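October
Posted by the Groston bench diary

Home | Diary | Notes | Older entries | Newer entries

Up before six and at the table by seven, and what a good day! We finally have a set of house rules for the hand-held grippers that fits on one sheet of paper. The last draft ran to four pages and I don't think anyone got past the part about cable ties.

The new sheet has 5 rules. My favorite is the first one: every take starts with the fingers fully open and holding nothing. It sounds so plain, but I went back through a batch of 100 takes from the Sketodent job last night and the ones that gave us trouble were nearly all the ones that began halfway through a grasp. You can't tell where the task starts. With an open start you can, every single time, and the labeling goes so much quicker.

Rule two is about the table. Only what's on the task card goes on the wood, and small things lie flat with a clear gap from the fingertips before you press record. We argued over how big a gap (I wanted a number, I always want a number) and settled on "wide enough to see table between." Fine. I can live with that, and it's easy to check.

Rule three, both fingertip pads in view. Rule four, daylight if we can get it, and no changing the blinds partway through a set. Rule five is the one I fought for – if a take goes wrong, you keep it and mark it as a failure. No quiet deleting! The Hämäläinen checklist we borrowed from was firm on this and I've come round to it completely. A fumble with a proper note on it is worth having.

Spent the afternoon on the keychain set, following the sheet to the letter, and I loved it. It's a bit like having a good recipe taped to the cupboard.

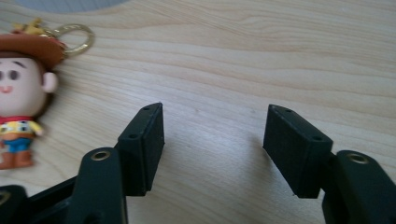 Fingers open, nothing between the pads, cowboy keychain off to the left.

Stuserard want 500 takes from us for the small-objects set, which seemed like a mountain last month and now just seems like work. I still need to ask them how they want the failures marked. Also must print the sheet bigger for the wall, and find the good tape.

Older entries | Newer entries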